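Bin picking: success rate drops when I go from one object at a time to a mixed pile. Is my evaluation wrong or my method?

Posted by Nipon Phetsri in Manipulation and Grasping

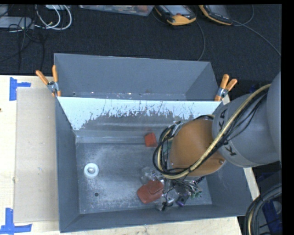

I'm in my second year and I'm trying to reproduce a result from our group's earlier work on learned grasping, before I change anything. The setup is a KUKA arm, two gray metal bins set one behind the other, and a grasp scoring network that was trained by a former student. The robot picks from one bin and drops into the other, and when the first bin is empty it works back the other way.

The old write-up reports results for objects presented singly. I ran 329 attempts that way and my success rate is close to the one in the write-up, so I think the hardware and the calibration are fine. Then I ran 903 attempts on mixed piles, with things like small blocks, clear packaging and tangled bits of wire and metal in the bin together. The success rate fell by nearly 30 percentage points.

I expected a drop but not one that big. What I can't work out is how much of it is the method. A few things about how I count:

An attempt is a success if anything is in the gripper after the lift. I check this from the gripper width and from a before-and-after comparison of the bin image.

If the network picks the same spot again after a failure, I let it, and every repeat counts as a new attempt.

I don't shuffle the bin by hand until a run is over.

My advisor wants a single number for the paper. I don't know which one is fair. Should I remove the repeats? Should I report by object? Has anyone seen a similar drop going from single objects to clutter?

Carmela Figueroa

The repeats are probably a large part of it. We had the same problem on the Bratside bins and I spent most of June chasing the network when I should have been reading the logs.

If the policy is deterministic and the bin doesn't change after a failed grasp, it will see nearly the same image and pick nearly the same spot. One bad grasp becomes a string of failures. With a single object this hardly shows up, as a failed grasp usually pushes the object a little and the next image is different. A flat sheet of clear plastic or a thing jammed against a wall doesn't move, so you can get the same failure until the run times out.

Don't remove the repeats and report only what is left. A robot that gets stuck is a worse robot, and a reader should be able to see that. What I would do is report both of these:

First-try success. Count only the first attempt after the bin contents have changed. This tells you about the scoring network.

Attempts needed to clear the bin, with a fixed cap. This tells you about the whole system, including how it handles being stuck. State the cap. We used 7 attempts in a row without a successful pick, then ended the run and recorded what was left.

Then as a separate condition, try sampling from the top few scored grasps after a failure in place of always taking the best one. It's a small change. If the gap between your two conditions gets much smaller, you know that much of the drop was repetition and wasn't the network judging grasps badly.

Also be careful with "anything is in the gripper." In a pile with wires you will lift two or three things at once. Decide before the next run if that is a success, and write it down. Your width check won't catch it. If you can put a scale under the receiving bin, do that. Our image comparison was wrong often enough on clear packaging that we stopped trusting it by itself.

Saulius Mets

Check your depth camera. Clear plastic and shiny metal give you holes in the depth and the network will guess. Also gray bins have glare on the walls if your light is overhead. I put a mat in mine and it got better.

Sobia Usmani

I agree with most of what Carmela wrote, but I would add the object breakdown, and I would do it before changing the policy.

Go through the logged images and label each failed attempt with what the gripper was aimed at. It's dull work – I did it for a Nanik data set over several evenings – but you only need a few categories. I used rigid, thin or flat, transparent, tangled, and wall or corner. The last one is separate from the object, and it matters more than people expect with deep bins. If the wrist has hoses and cables wrapped around it, you may also have poses that the planner rejects near the sides. Find out if those get logged as failed grasps or as no attempt. In my case they were logged as failures, and the robot had never moved.

With those labels you can answer your own question. If rigid objects in the pile do about as well as rigid objects alone, then clutter isn't your main problem, the object mix is. Your two conditions should use the same set of objects. You didn't say if the single-object runs included the packaging and the wires. If they didn't, you have changed two things at once and the comparison can't tell you which one cost you the points.

On Saulius's point about a mat: fine for getting a robot to work, but if you are reproducing an earlier result, leave the bins as they were and test the mat as its own condition.

As for the single number, I would put bin clearing in the abstract and the rest in a table.

Nipon Phetsri

Thanks, all. The single-object runs did not include the packaging or the wires, so Sobia is right and I need to redo them. I also looked at the longest run of failures in the log and every attempt in it was at one spot next to the left wall. I haven't checked the planner rejections yet. Lertchai Panyasiri wrote the logging code and I'm going to ask him how they are recorded – I can't tell from the file. I'll post the new counts under this thread when I have them.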